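# Chapter 8: Gripping and Holding

The work in this chapter starts from a visit. In July, a class of first-year automation students went to the open day at Sotwood, where the Pomico group builds and tests small robot arms for kitchens and pharmacies. Ivar Granström, who teaches the course, asked the students to leave the big machines for later and spend the first hour at one table, watching one arm handle one kind of object.

Uriel Pacheco ran the table. He had set up his arm, called Jedum, to pick up light plastic containers, carry them a short distance, and put them down again. The program was short enough to print on a single sheet, and the students were given copies. Most of them expected the motion of the arm to be the hard part. By the end of the hour their notes were almost all about the fingers.

A person who picks up a plastic measuring cup does several things without thinking. The hand opens a little wider than the cup. It closes until the skin feels contact, then squeezes just enough to stop the cup from slipping. If the cup begins to slide, the hand tightens. A two-fingered gripper has to be given each of these steps in some form, either by the programmer or by a sensor.

Pacheco split the task into four questions, and we will use the same four throughout the chapter:

1. Where on the object should the fingers touch?
2. How far should they open before they approach?
3. How hard should they press?
4. How does the controller know that the object is held?

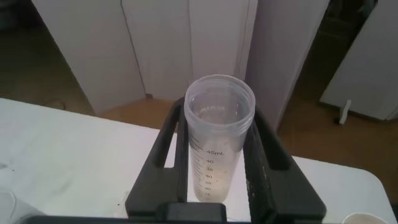 *Figure 8.1 A two-fingered gripper holding a translucent measuring cup with a scale marked in milliliters.*

The first question is about position. The fingers in Figure 8.1 meet the cup at its middle to lower part and leave the rim free. Gripping a cup of this shape near the open rim has a cost, as a thin wall with no floor behind it bends easily. Gripping very low has a different cost. The weight is then mostly above the fingers, and the cup can tip when the arm speeds up or stops.

The second question is about clearance. Pacheco opened the fingers to 58 mm before each approach. A student asked why he did not simply open them all the way. He answered that wide fingers knock over whatever stands next to the object, and that a long closing stroke adds time to every cycle.

The third question took up the most discussion. Soft plastic gives way under load, so the fingers can keep moving after they have touched it. Pacheco first ran the arm at 38 percent of its rated force and then lowered the setting in steps of 2 percent until a test cup slipped. He set the working value a little above that point. The textured surface on the inner face of a finger helps here. More friction means that less force is needed to hold the same weight. Section 8.2 gives the calculation.

The fourth question has more than one answer. The simplest is to read the distance between the fingers once they stop. If they have closed completely, there is nothing between them. If they stop early, something is there, although the reading alone cannot say what it is or whether it is straight. Lloyd, the older arm at the next table, relied on this method only. Jedum also compared the motor current with a stored value.

Granström asked each student to write down one grip that failed during the demonstration and to say which of the four questions it belonged to. Several of these notes are used as problems at the end of the chapter.

**Before you read on**

Choose a light container from your own kitchen. Pick it up with only your thumb and one finger, first near the rim, then at the middle, then near the base. Note where the wall bends and where the container tips. Keep your notes for Section 8.1, where you will draw the forces for all three grips.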